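Category: Club Manuals › Hand-held Gripper › Section 2

We use cookies to remember your language. Accept | Settings

2.2 Practice grasp on cloth

Complete section 2.1 before starting. Students work in pairs at a cleared bench space.

1. Place the cloth on the table and bunch it loosely.
2. Open the fingers fully.
3. Lower the gripper until one pad is over the table and the other is over the cloth.

CAUTION: Keep hands away from the linkage arms while the fingers move.
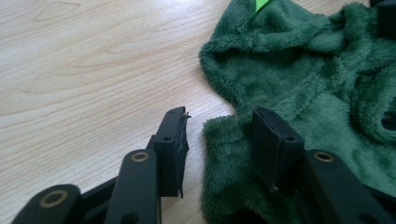
4. Close the fingers slowly on the border of the cloth. Stop when the cloth is held — do not squeeze further.
5. Lift, hold for two seconds and release.
6. Enter the grasp in the Steton log sheet, starting at line 181.

Note: Check the pad facing before each session. Report fraying to the club leader. Replacement facing is Drellar part 1124; the fixing screws are part 331.

Last revised Mon 27 May

Related pages
Asmont bench rules
Changing the finger pads
Grønli Cup: November entry form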